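4. Setting Up Your Vellmont Label Printer for Shelf and Pantry Use

4.1 Before you plug it in

Read this section to the end. It takes less time than the call to support, where you will be asked whether you read it.

1. Peel the film off the print head. It is clear, thin and easily mistaken for part of the printer.
2. Load one Setska roll, shiny side up. If both sides look shiny, the roll is in its wrapper.
3. Close the lid until it clicks. A thud is a different sound and means the roll is crooked.

Caution: Do not pull a label out by hand. The cutter has opinions about this and so does your warranty.

4.2 First labels

4. Switch on and hold FEED until the light turns green – usually by the second blink.
5. Print the test label. It should read 233. If it reads 322, turn to section 9, and good luck.
6. Set the counter. It runs to 2,000 labels, then starts again at zero without telling you.

Note: Foil and glossy plastic shed the standard adhesive. For snack packets, label the tray. For pens, use the narrow Mondano tape, and try a short piece first.

Small items, foil packet and marker pen:

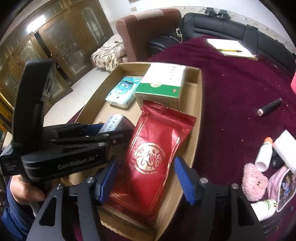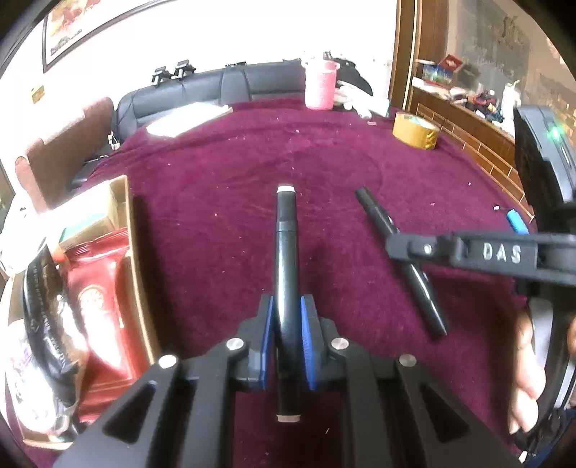

4.3 Cleaning

7. Wipe the head every 100 labels with the cloth supplied. Your sleeve is not the cloth supplied.
8. Leave the lid open until the head is dry.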